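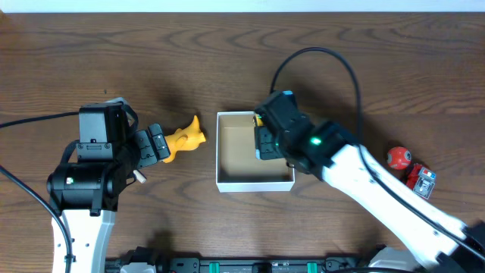
The Box on the Table

Toy clutter is a Tuesday problem at our place. Weekends everyone pitches in, Monday you're too tired to see it, and by Tuesday evening there's a plastic animal in the butter dish.

So — boxes. Not the woven baskets, not the $31 canvas cube from Briseo with the leather handles (nice, too deep, everything dies at the bottom). Plain white cardboard, thin walls, no lid. Low enough that a kid can look straight down and see what's in there.

We tried it for 3 weeks in the Plullwood apartment. Rules, such as they are:

One box, on the table. On the floor it gets kicked. On a shelf it gets forgotten.

Small figures only. Animals, knobby little monsters, whatever that yellow thing with the pointy tip is. Blocks go elsewhere. So do pegs, which roll, and which will find your foot at 2 in the morning.

When it's full, stop. Ours took 21 figures before they started piling up over the sides. Anything extra goes in the give-away bag or somebody makes a case for it. Loud cases, some nights.

About the table. Ours is wood, dark wavy grain, and small toys dissapear on it by lamplight. A white box shows up right away. Yellow toys too. The brown horse, forget it.

Cardboard wears out, sure. Corners go soft, juice happens. Fikre sells a coated version that wipes clean — worth a look if you have a toddler, otherwise skip it. A shoe box lid works in a pinch but the sides are to low and the round ones escape.

Ten minutes before bath, box out, toys in. Then dinner plates can come back to the table.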